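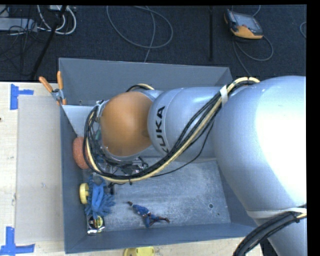 The KUKA arm over its bin in our demo area at Flindstead.

Want to spend a morning trying to stump a robot? We're looking for people for our open day on 28 Mar 2023, and I'd love it if you came!

I run the picking demo at Flindstead, so I'm the one who'll be meeting you at the door. The project is called Zisatero, and what we do is put a bunch of everyday stuff in a bin and work on getting an industrial arm to pick it out. Toys, tape, fuzzy things, shiny things. The fuzzy ones are my favorites (and my biggest headache).

We have room for 15 visitors, age 17 and up. You don't need to know a thing about robots. If you've packed boxes for a living, sorted mail, stocked shelves or raised a toddler, you already know more about picking things up than most of the papers on my desk.

What you'd be doing

We start at 11 with coffee and a short safety talk. After that I run the arm for a while so you can see the regular routine, and then it's over to you. Please bring one small object from home, something you can hold in one hand and won't miss if it gets squashed. Nothing sharp, no liquids, no food. I'll add it to the bin and you get to guess whether the arm will manage it. Then you fill out a form with me about what you saw and what you'd want a machine like this to do where you work. I read every one of those, and the last batch changed how we set up the bin.

You'll be watching from behind the line the whole time. Only staff go near the arm while it's powered, and I'm strict about that, so please don't ask me to bend it!

The practical stuff

Closed shoes, please, and long hair tied back. The floor has cables on it in places, so let me know ahead of time if you use a wheelchair or a cane and I'll set up a clear path for you. Parking is free behind the Tatwood building, and it's a short walk over from there.

We can't pay you, but lunch is on us, and everyone who fills out the form goes into a drawing for a Wubshet starter kit.

To sign up, use the form on the Flindstead visitors page and tell me in 500 characters or less what you'd bring and why you think it'll be tricky. If we fill up, I'll put you on the list for the next one in September.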